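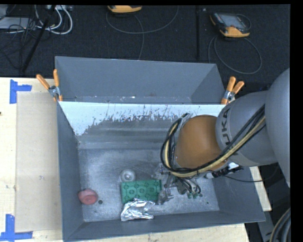
How to keep a medicines diary during a course of treatment

When my mother started her tablets last June, the pharmacist gave us a paper bag, a leaflet folded to the size of a stamp and a great deal of kind advice, all of which I had forgotten by the time we reached the car park. By the Wednesday we had a shoebox of packets on the kitchen table and two different opinions about whether she'd had the morning one. So I started a diary, and I've since helped a few friends and neighbours start theirs, and what follows is the way we do it now.

A diary doesn't replace anything your doctor, nurse or pharmacist tells you. If it says one thing and the label on the packet says another, ring them and ask.

What you'll need

An ordinary lined notebook, A5 or thereabouts (small enough for a handbag, big enough to write in without squinting)
A pen that stays with the notebook — tie it on if you live with the sort of people I live with
Every packet, bottle, tube and inhaler in the house that belongs to the person taking them
Your most recent repeat slip or hospital letter

Step 1: Get everything out

Put it all on the table, and I do mean all of it. The vitamins count, and so do the indigestion tablets, the herbal tea that's meant to help with sleep and the cream at the back of the bathroom cabinet. Hospital teams like to know about these, as some everyday remedies don't mix well with treatment. My friend Hema Lobo did this with her father and found 4 opened boxes of the same painkiller in 4 different rooms.

Anything out of date goes in a carrier bag for the pharmacy. Please don't put it in the bin or down the loo; they'll take it back over the counter.

Step 2: Write the front page

Use the inside cover or the first page for the things a stranger would need in a hurry: full name, date of birth, allergies, the name of the condition being treated, the surgery's telephone number and, if you've been given one, the treatment helpline. Write it large. I put my own mobile number underneath and then, a week later, my brother's, having spent an afternoon somewhere with no signal at all.

Step 3: Make the master list

Give each medicine its own line and copy the name straight from the label. Many have a brand name and a proper name, and it's worth having both, because the box may look quite different next time even though what's inside is the same. After the name, put the strength, how much to take, when to take it, and what it's for in your own words. "Stops the sickness" is a perfectly good entry.

Leave two blank lines after each one. Doses change, and you'll want somewhere to put the new one. Cross the old one out with a single line so it can still be read, and write the date of the change and who made it.

Step 4: Rule up the daily pages

One page a day is plenty. Down the left-hand side go the times: breakfast, midday, tea, bedtime, or the clock times if your medicines are fussy about it. Next to each, write what's due, and leave a box to tick. The tick goes in after the medicine has been swallowed and not while the kettle is boiling, however sure you are. We learned that one the hard way!

If a dose is missed, write "missed" and the time you noticed. Don't double up to make amends unless you've been told to. The leaflet usually has a paragraph on missed doses, and the pharmacist will gladly talk you through it.

Step 5: Note how the day went

At the bottom of the page, add a line or two about appetite, sleep, sore mouth, tiredness, temperature if you've been asked to take it, and anything new. It needn't be beautifully written. My mother's entries ran to things like "toast, no. Soup, yes. Cross."

If you've been told which symptoms to ring about straight away, such as a high temperature, copy them on to a bookmark and keep it at today's page. Don't save those up for the next appointment.

Step 6: Take it with you

Before each visit, read back through the pages and put a star beside anything you want to raise. Then write your questions on a fresh page with gaps for the answers. The nurse may well ask to see the diary, so hand it over, soup and all.

When the notebook is nearly full, copy the master list into the new one from the labels, not from the old book, and keep the old one in a drawer until the treatment has finished.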